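Trurnlow Opens Hand-Guided Teaching Kit for Chemistry Benches

Release planned for July
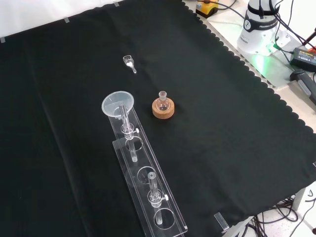
Trurnlow said Wednesday it will release Fallow, a software kit that lets lab staff teach a robot arm a bench task by moving it through the steps themselves. The user takes hold of the arm, guides it through the motion and lets go. Fallow records the path and the grip, and the arm can then repeat the task from a slightly different start.

The first set of tasks covers column work: setting a funnel in the top of a glass tube, turning a stopcock, placing a round-bottom flask on a cork ring and picking up a weighing scoop. Trurnlow's staff recorded 767 demonstrations for the set. Of those, 311 were done by hand guiding and the rest by remote control, with the operator steering the arm from a second desk.

"Clear glass on a dark cloth is a fair place to start," said Kerstin Dalen, who leads the Fallow project. "The hard part is the stopcock. People turn it by feel, and with remote control you lose some of that. We ended up teaching those steps by hand and keeping remote control for the long moves – carrying the flask, mostly."

Fallow will ship in two versions. One is for hand guiding only. The other adds Pascu, the company's remote control module, which needs its own computer and a wired connection to the arm. Recordings made in either version can be opened in the other.

Labs that took part in the spring trial will keep their recordings and can move them over with the import tool. Prices will be posted with the release.

Contact: Trurnlow Press Desk | © Trurnlow. All rights reserved. | Back to top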